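4 Setting up the Woltik height-adjustable bench

4.1 Before you start

You need a clear floor space of at least 80 cm in front of the bench and a socket within reach of the mains lead, which is 24 cm shorter on the wall-bracket version. Two people are needed to turn the bench over. Do not lift it by the crossbar.

Check that the floor is level. The feet can take up small differences, but they will not correct a sloping floor.

CAUTION: Do not plug in the control box until step 7. The legs can move as soon as power is supplied.

4.2 Fitting the legs

1. Lay the worktop face down on a blanket or flattened carton.

2. Place a leg at each end with the motor housing facing inwards. The leg marked L goes on the side with the cable tray.

3. Fix each leg with the six short screws from bag B. Leave them half a turn loose.

4. Slide the crossbar between the legs and fit the four bolts. Tighten these first, then go back and tighten the screws from step 3.

5. Push the motor leads into sockets 1 and 2 on the control box until they click. Either lead can go in either socket.

6. Clip the leads into the cable tray. Leave a loop at each end so that they do not pull tight when the bench is raised.

7. Turn the bench the right way up, stand it in place and plug it in.

Note: Benches supplied by the Trekent depot have the crossbar already fitted. Skip step 4, but check the bolts.

4.3 First run

1. Hold the down button until the bench stops, then let go.

2. Press and hold it again for five seconds. The display shows 51 when the bench has found its lowest point.

3. Raise the bench to full height and watch the leads as it moves. If one goes tight, stop and lengthen the loop.

4. Load the bench with what you will normally keep on it – up to 80 kg, spread evenly – and repeat step 3.
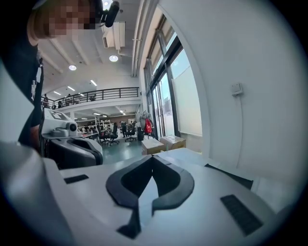

4.4 Choosing a working height

Stand close to the bench with your shoulders relaxed and your elbows bent. For most hand work the top should be slightly below the elbow. Go higher for fine work and lower for anything that needs pressing down.

To save a height, press M and then a number from 1 to 4. Saved heights are kept when the power is off.

CAUTION: Keep stools, bins and drawer units out from under the top before lowering it. The bench stops when it meets resistance, but thin or soft items may not trigger this.

If the display shows E2, unplug the bench, wait one minute and repeat 4.3 from step 1. If the code comes back, contact the Skanham service desk.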